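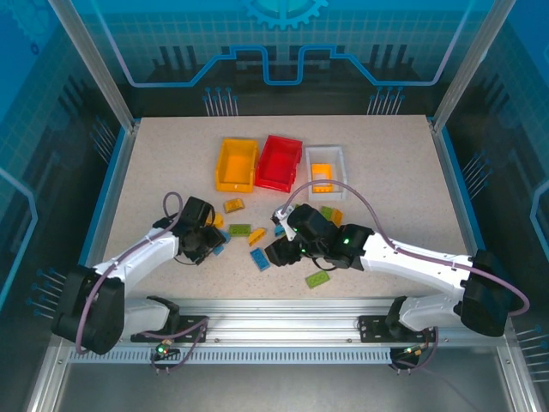 Subject: Re: Storage charges at Skeston from February
To: Donmont tenants' list

Dear all,

Further to the question quoted below, the management office has asked me to set out the position for all tenants of the Donmont building who keep records at the Skeston store.

On 'Storage charges at Skeston', Mindell wrote:
> Our last invoice shows a charge for 30 boxes, but we sent
> six of these back for destruction before the new rates
> came in. Could the office confirm which date is used for
> the count, and whether we need to do anything to have
> the bill put right? Our account number is 2628.

The count is taken on the last working day of each month. Boxes marked for destruction remain on the account until the store has issued a certificate, and the certificate for account 2628 was issued after the February count had closed. A credit for the 6 boxes will appear on the next invoice. Mindell need take no further action.

Tenants are reminded that the minimum charge now applies to any account holding fewer than 200 boxes. Smaller firms may wish to share an account, as Wattimena and one of their neighbours already do – the form for this is held at reception and must be signed by both parties.

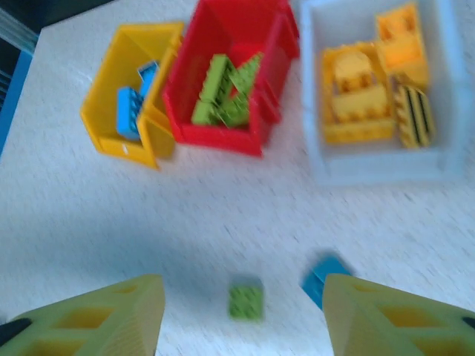 Where an account is shared, each firm remains responsible for its own labels. The store will not accept a box without a destruction date on the short side, and boxes returned for this reason are charged as a normal delivery. Requests to recall a file should reach the store before noon if it is wanted the next working day.

Queries about past invoices should be sent to me directly and not to the list, with the account number in the subject line. Changes to the named contact for an account must still be made in writing.

Yours faithfully,

Elīna Pētersons
Tenant Services, Donmont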